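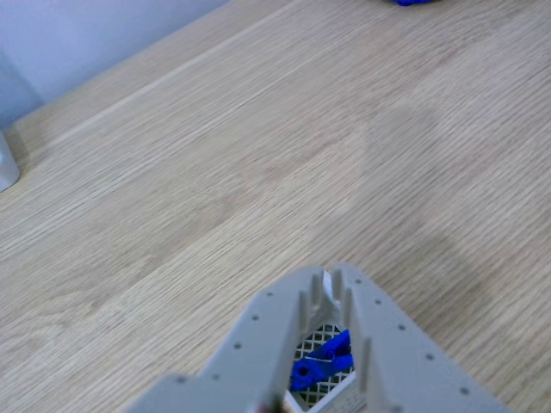 Serkora publica este mes de abril su guía de buenas prácticas para brazos robóticos de sobremesa, un documento de 29 páginas que se puede descargar gratis y que hemos preparado con muchísimo cariño – y con bastante paciencia, todo hay que decirlo – junto a nuestros amigos de Gradeck. El primer capítulo se dedica al puesto de trabajo y pide algo tan sencillo como dejar despejada la zona que tiene delante la pinza, con un buen tramo de madera libre hasta la pared y los demás objetos retirados hacia los bordes. Quien haya compartido mesa con uno de estos brazos sabrá lo mucho que se agradece.

«Queríamos unas normas que se pudieran leer con un café y aplicar esa misma tarde», explica Princess Magbanua, coordinadora de la guía, que ha revisado las 45 recomendaciones una por una con Tin-yau Yuen.

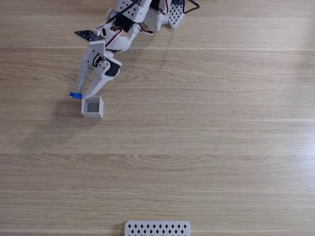 Los capítulos siguientes tratan la velocidad de aproximación, la sujeción de los cables, la parada de emergencia y el registro de incidencias, y se cierran con una ficha de comprobación para antes de cada turno. La edición impresa tendrá una tirada de 3.000 ejemplares, que enviaremos a talleres y centros de formación que nos la soliciten.

Contacto de prensa: Hok-lam Kao, Serkora

Archivado en: Robótica y normativa
Imprimir | Enviar por correo
Compartido 3 veces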